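About Drirlow Physical Therapy 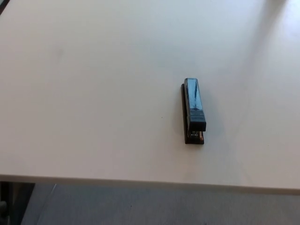
Stapler on a table, Drirlow office

Drirlow is an outpatient physical therapy practice founded by Yetunde Fashola. It treats adults and adolescents with joint, tendon and lower back complaints, including post-surgical cases referred by a physician.

The first visit lasts 73 minutes and covers history, range of motion, strength testing and gait. Findings are entered in a written plan, which is reviewed every 4 visits. Home exercises are issued on paper.

Femi Lawal is responsible for hand and wrist cases. Blandine Arnaud runs the balance program for patients with inner ear disorders. Billing questions go to Lionel Naylor at the front desk.

The practice moved to its present address, 339 Gumede Street, in December. The entrance is step-free.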